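Galerie : budget bras robotisés, atelier de Stedbridge

Mise en ligne le 5 Sep 2025. Je poste vite, les devis partent ce soir et Araceli Villaseñor veut tout le dossier avant. Deux vues de simulation, mes notes entre les deux. Pas relu.

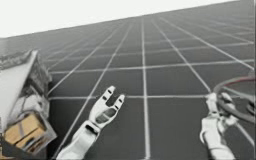

Enveloppe demandée : 565 heures de calcul plus les deux bras. Devis Pelari reçu en juillet, celui de Masley toujours attendu. Le point qui coince c'est les pinces. Main droite refermée sur l'anneau sombre à liseré rouge, main gauche ouverte, vide : pour ce genre de prise on chiffre deux doigts par main, pas plus. La main à cinq doigts sort du budget, Refugio Manríquez est d'acord.

Pièces de rechange : presque 200 euros le jeu de doigts chez Cárdenas, hors port. En prendre deux jeux d'avance. Garantie à négocier, le vendeur dit oui au téléphone mais rien d'écrit. 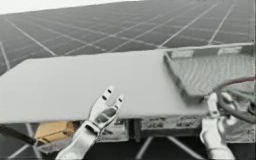 Reste la maintenance. 1 504 euros par an chez Pelari, déplacement compris, ça passe si on l'étale sur deux exercices. Formation non comprise, à rajouter dans la colonne D. Licence du simulateur : on garde l'actuelle, renouvellement à voir aprés la livraison.

Questions de prix à Araceli, questions de montage à Refugio. Le tableau complet est dans le dossier partagé, onglet « achats ».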